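Notebook, April, wood finishes bench
Linseed oil trials, batch 4. Entry by H. Gisler

09:20. Started by going back over the weights from the last batch. The drift on the control strips is still there. I weighed the brass check piece before and after each set and it reads the same both times, so the balance is fine and the strips are taking up moisture from the room. From now on the controls stay in the box with the salt tray and come out one at a time.

Stock for this batch is pine strip from the Gevthorpe yard, planed one face, sawn the other. All strips cut to 300 mm. Two had resin pockets near one end and went in the scrap bin. End grain sealed with two coats of shellac. The second coat dragged on a few of them; I suspect the shellac is old. Date on the tin is unreadable. Order more.

Oils on test:
Raw linseed, Cheema, cold pressed
Boiled linseed, Cheema, with driers
Boiled linseed, Vorar, with driers, darker in the jar
Raw Cheema cut with turpentine, equal parts by volume

10:45. First coats on. Brushed along the grain, left for fifteen minutes, wiped back with cotton. The cut oil goes into the sawn face almost at once and there is next to nothing to wipe. Raw oil sits on the planed face in beads where the planer has burnished it. A pass with 180 grit cures that, but I had not sanded the last batch, so I left these as they were to keep the two comparable. Should be a separate test.

Rags laid flat on the steel rack outside, single layer. There was a bundled one in the bench bin this morning. Whoever uses the bench after me: flat, outside, or in the water tin. It is written on the lid.

11:30. Drying rack problem. The dowels leave a mark on the wet underside, visible on every strip from the last batch at the same two places. Replaced the dowels with thin steel wire at the same spacing. The wire sags a little under the wider strips but the contact line is much narrower.

13:15. Touch test on the first coats. Vorar boiled has begun to grab at the edges. Cheema boiled still slides under the finger. Raw and cut no change, as expected. Room at 19 degrees, door shut.

Weight gain after wiping, planed face only, mean per strip:
Raw Cheema: 133 mg
Boiled Cheema: less, but two strips disagree badly, to be repeated
Boiled Vorar: close to the raw figure
Cut: not worth quoting until the turpentine has gone off

The two odd strips came from the same board. On checking the offcut, one edge is sapwood. I had been sorting by board and assuming each board was uniform, which was careless. The remaining stock is now marked S or H on the end in pencil, and the mixed pieces are put aside for brush practice.

15:00. Read the Zultamo data sheet for the UV lamp again. The warm-up time is longer than I have been giving it. Earlier exposure runs are therefore a little short at the start, all by the same amount. No correction made, noted on the cover of the exposure log. Next run: lamp on first, shutter closed, strips in after.

Yellowing on the batch 3 strips after 300 hours: raw oil darkest, Vorar next, Cheema boiled lightest of the three. By eye only, against the card, north window. The colour meter is away for calibration.

To do
Repeat boiled Cheema on heartwood only
Sanded against unsanded, planed face
New shellac
Ask stores whether the Vorar tin was opened before we had it

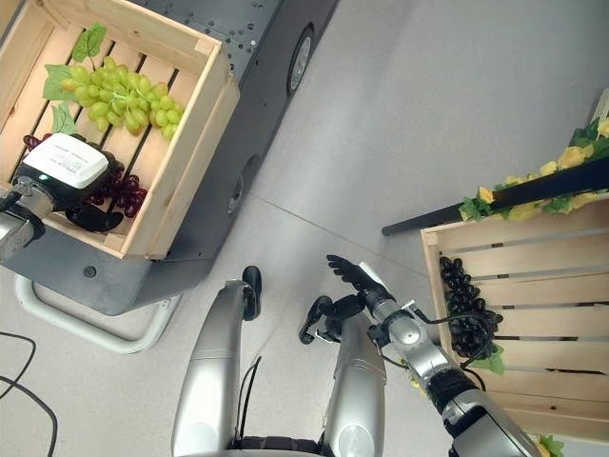
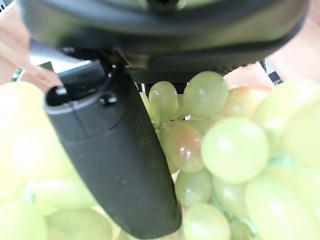
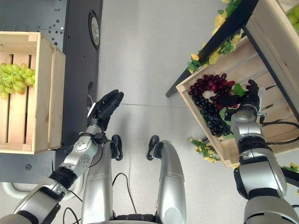
First and third: slatted wooden crate with the grapes.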